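25th May

I said last time that I would write up the task planner once it had run for more than a day without me babysitting it. It has now, so these are my notes. The job is grocery picking: the robot gets a short list, goes along the produce stand, puts each item in the shopping basket and keeps hold of the basket while it does. 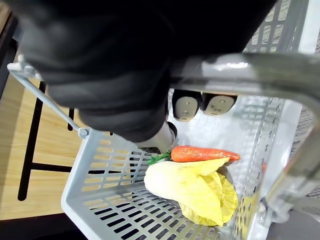
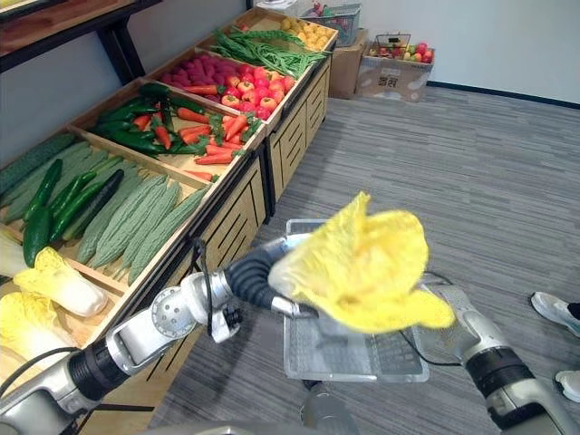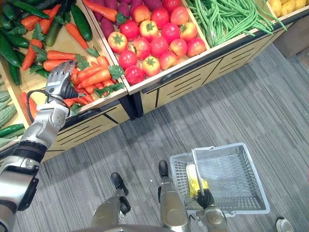
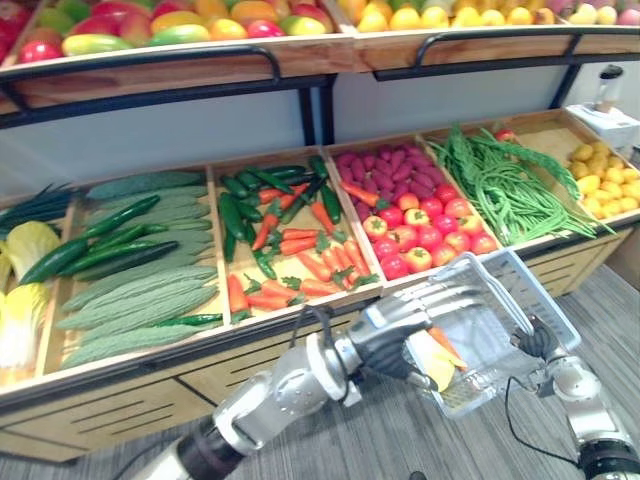
The planner is called Grudon. It started as a Python script I wrote last August to chain three skills together, and it has grown a lot of odd corners since then. Hertta Kallio wrote most of the perception side, which we call Ikonen. Paula Filip looks after the low level control and has more patience than either of us.

The first version of Grudon was a behavior tree. It worked fine on paper. The trouble was that every failure needed its own branch, and after a couple of months the tree had 42 leaf nodes and I was scared to touch any of them. If a grasp failed, the tree retried it. If the retry failed, it went back to looking. If looking gave a slightly different pose, it counted as a new item, and the retry counter started again at zero. I watched it go after the same tomato for most of a lunch break before I found that one.

So in the rewrite there is no tree. Grudon keeps a small table of facts (what is on the list, what we believe is in the basket, which hand is busy) and after every skill finishes it throws away the rest of the plan and makes a new one. Planning over a table that small takes 12 milliseconds on the desktop, so there is no reason to be stingy with it. Skills are plain functions with a check before and a check after. If the check after fails, the fact doesn't get written, and the next plan sorts it out.

The piece that took the longest was "what we believe is in the basket". My first idea was to count every successful release as an item in the basket. That is wrong often enough to matter. A long item can catch on the rim, and a release near the rim looks exactly the same in the joint data as a release over the middle. Now the planner asks Ikonen to look into the basket after each drop, and only writes the fact if the class shows up there with a score above the threshold.

This brought its own problem. The basket walls are full of slots, and the segmentation model was happy to find vegetables through them that were really on the stand behind. Hertta fixed it by fitting the rim first and masking everything outside it, then rejecting any points that sit lower than the floor of the basket. The fix is maybe fifty lines, counting comments. Depth on see-through plastic is still poor, so the rim fit uses color only and gets its scale from the hand that is holding the basket. We know where the hand is, so we may as well use it.

The wrist camera gets used for the last bit of the approach and for a second opinion on the basket. I didn't want to depend on it at first. The view is close, and the fingers are always in it. But when the two cameras disagree about what is in the basket, the wrist one has been right more often, so it now wins ties.

Some things that went wrong this month, mostly for my own records:

- Cucumbers and green peppers get mixed up when they share a bin. Ikonen now reports both scores and Grudon will pick a different instance if they are too close.
- The carrot grasp was picking the leafy end as the best contact point. Leaves look like a nice thick blob from above. We added a penalty for green on anything classed as a carrot, a hack I would like to remove.
- Green beans are off the list for now. You can't segment one bean out of a heap of beans and the hand doesn't want to pick up just one anyway. I have some ideas about treating them as a bunch.
- The arm holding the basket was allowed to move while the other arm was planning. It only moved a little, but the drop pose was stale by the time we used it. Paula added a lock in Sterkach, our motion server, and I deleted a lot of code that had been trying to guess around it.

That last one deserves a few more words. I had spent five days tuning the drop height because items were landing off center. I blamed calibration. I reran the hand-eye routine more than once and got nearly the same numbers each time, and that should have told me something. Paula looked at the logs for 20 minutes and pointed out that the timestamp on the basket pose was older than the start of the motion. I'm adding an age check to every pose that goes through the planner, with a hard error if it is too old. A loud crash is a lot cheaper than another week of that.

For tooling, we log everything through Grukine, which is a thin recorder with a replay mode. Replay runs Grudon against the recorded perception output with no robot attached, so I can change the planner on the train and see where it would have decided something different. It only tells you the first place the decisions split - after that the recording is no longer about your plan - but the first split is usually the one you want.

Next on my list is letting the planner choose which hand to use. Right now the basket hand is fixed at startup and the other one does all the picking, which means some bins need an awkward reach or a step sideways. The fact table already has a row for each hand. Swapping the basket from one hand to the other is a skill we don't have yet, and Paula wants to do that properly with force feedback before I get to call it from anything.

I also need to clean up the config files. There are two thresholds called min_score and they don't mean the same thing.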